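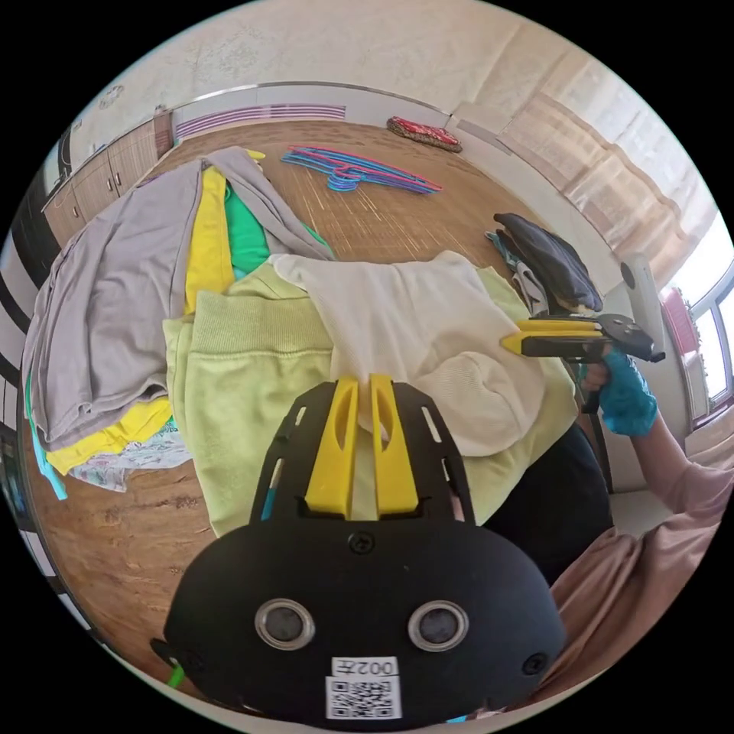 Wanda Holloway wrote in to ask how I ever get to the bottom of a clothes pile, seeing as hers has been on the bedroom floor since August and she now steps over it like a sleeping dog. Wanda, I feel you! My own record is not one I'd like my mother to hear. But I do have a way of going through a heap now that gets me to bare floor in one go, so let me walk you through it.

First, leave the pile on the floor. I used to haul everything onto the bed, and then bedtime would come and the whole lot went right back down again (sometimes on top of my shoes). On the floor you have room all around it, and you can spread it out some so you aren't digging.

Next, take from the top. Don't go yanking on that bright yellow thing you spotted underneath, even if it's the one you've been looking for all week. Pull from the middle and you get three sleeves in a knot and a pile twice as wide. Pick up whatever is lying loosest, lift it straight up until the last hem comes free, and give it one good shake.

The big drapey stuff goes first. A long gray top or a roomy sweater can hide half a heap, and once it's off you can see what you've really got. Lay it flat to one side, arms out, and keep going. Dark things I put on my left and light things on my right. I learned that one after a navy hoodie left fuzz all over a cream blouse, and I was still picking at it at lunch.

Now the sorting. I make just four spots:
Wash
Fold
Hang
Leaving the house

If I can't decide on something within 20 seconds it goes in Wash, and I'll think about it when it's clean. You'd be surprised how often I've made up my mind by then -- mostly I just like things better when they smell nice.

Don't fold as you go! I know it's tempting. Finish the heap, then sit down with the Fold stack and do all the shirts, then all the pants. Face down, sleeves in, sides to the middle, up from the bottom in thirds. Small slippery things get rolled instead, they won't hold a fold for me no matter what I try.

My last pile took 55 minutes with the radio on, and that was a bad one, with 7 hangers tangled up in it and a scarf I'd already replaced.

Wanda, if you try it, do the closet side of the room first so you can get the door open. I forgot that the first time and had to move every stack I'd made.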